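Skamach Desk and Snack Tray Records

README, revision 5
Last edited Nov 10, 2019
Maintained by Siobhán Sheehan. Desk layouts by Darragh Coughlan.

Overview

Skamach is a set of written and photographic records of small packaged food kept at desks. It covers the packages, the tabletops they sit on, and the trays, ledges and shelves fixed to those tabletops. The records were put together at the Tristham office to settle how shared desks should be laid out when people eat at them, and were later cleaned up so that other offices could use the same form.

The current release holds 703 records from 19 desks. Each record is one item at one desk at one moment. A desk with three packages on it gives three records.

Contents

records.csv - one row per item
desks.csv - one row per desk, with surface, edge shape and openings
trays.csv - one row per attached tray or ledge
photos/ - still pictures, grouped by desk
notes/ - free text by Darragh Coughlan, unedited

Fields in records.csv

record_id: integer, unique across the release.
desk_id: matches desks.csv.
item_type: pouch, wrapped bar, box, cup, loose wrapper, other.
outer_wrap: none, clear, printed, unknown. If there is a clear wrap over a printed package, enter clear and put the print in the remarks.
location: tabletop, tray, ledge, drawer, held, unknown.
print_legible: yes, partly, no.
contents: filled in only when the package text can be read. Do not work it out from the colors or the graphic on the front.
remarks: free text, 16 words or fewer.

Fields in desks.csv

surface_color and surface_material are separate columns. Wood is entered as wood unless the maker's sheet names the species. Grain direction is lengthwise, crosswise or mixed.

opening covers any hole through the top. Use round, oval or slot for the true shape of the hole, which may differ from how it looks at an angle in a photo. Cable grommets and bare holes share one code, as the two were mixed up too often in the Grula layout to be worth splitting.

Fields in trays.csv

A tray has raised sides. A ledge has at most one lip. Where a part could be either, tray_type is left as "tray or ledge" and the sides are described in words. Mounting is recorded as under the top, along the edge, or both. Ridges and channels are noted if present, as crumbs collect there and the cleaning schedule depends on it.

Handling rules

Packages are recorded as found. Clear wrap is not smoothed or trimmed first. An item is given the location "held" for as long as it is off every surface, even if it is directly over a tray. It gets a new record once it has been set down.

Torn wrap with no package attached counts as a loose wrapper and goes in the bin after the record is saved.
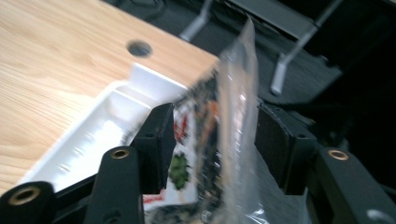

Motion blur is not grounds for dropping a record. If the lettering can be seen but not read, print_legible is "no", and contents stays empty. Leaf shapes, food patterns and the like may go in the remarks as graphics only.

Known problems

Desks in the Khoury layout were renumbered in November. Old numbers survive in notes/ but nowhere else.

Early rows use "shelf" for what is now "ledge". Most have been changed. Search for both.

Tray angle was dropped as a field. It was being read off photos and the values did not agree with the desks.

outer_wrap is "unknown" more often than it should be for wrapped bars - thin clear film is hard to tell from a glossy print.

Corrections

Send the record_id, the field name and the new value to Siobhán Sheehan. Changes to desks.csv go to Darragh Coughlan first. Corrections without a record_id are held until the row can be found.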